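The Slowest Barrel in the Building: An Afternoon at Vokusness
4 min read

I went to the Vokusness open day in July for the free coffee and stayed for the barrels. Vokusness makes small wooden containers banded in plastic, the kind that end up holding umbrellas, or dog food, or the wooden spoons of people with far more wooden spoons than I have. They have been automating for 3 years and would like everyone to come and look at it. 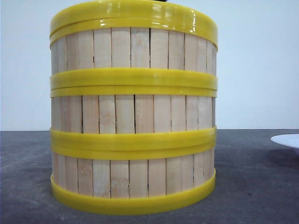 The banding is what they are proudest of. Slats have to stand edge to edge in a circle while something persuades them to stay there, and wood is not a cooperative material. It swells, it shrinks, it has opinions about August. Our guide said the old way was two people and a lot of swearing per container. The new way is one person, a machine called Harine, and a more thoughtful kind of swearing.

Harine presses the bands down. Before it arrived, the banding crew did that by hand, and several of them showed us their wrists the way other people show you vacation photos. The shop turns out 200 containers on a good day, and a good day is one when Harine doesn't stop to reconsider. It stops when a slat is too wide, too narrow, or in some way disappointing. A light comes on, a person walks over, swaps the slat and taps a button. I watched this happen four times before my coffee got cold.

I asked whether anybody had lost a job. The guide had clearly been asked before and had an answer that lasted most of a corridor. The short form is that the banding crew was 10 people and still is, except that four of them now sort slats, which used to be done badly by whoever was standing nearest. Sorting pays the same. It is also done sitting down, and I heard two views on that: one from a man who loves his chair, and one from a woman who says she used to sleep better.

The second stop was Dai, the scheduling screen. Dai decides which size gets made next and puts it up in large letters over the break room door, so you can read your future while holding a sandwich. The crew used to decide this among themselves at seven in the morning. I gathered the arguments were terrible and that people miss them. There is now a whiteboard beside the screen headed "What Dai should have said." It was full.

Training takes longer than the brochure suggests. You can learn the button in a morning. Learning to hear that Harine is about to stop takes most of a winter, and the people who can do it have become oddly important. One of them turned her head mid-sentence, said "wide one," and the light came on. The tour group applauded. She looked annoyed.

We finished in the shop, where the containers are sold under the name Flurari, for reasons lost to marketing. There were over 600 visitors by closing, according to the woman on the gate, and the parking field had been planned for fewer. I bought a medium. It's by my front door with one umbrella in it.

Comments

Former bander here, left before the machine. My wrists say good for them. I do miss the seven o'clock arguments.

Did they let kids in? The website only says "sensible shoes."

Yes, mine came. He pressed nothing, which was a first.

Bought a Flurari two summers ago and one slat rattles. Would like to speak to the woman who says "wide one."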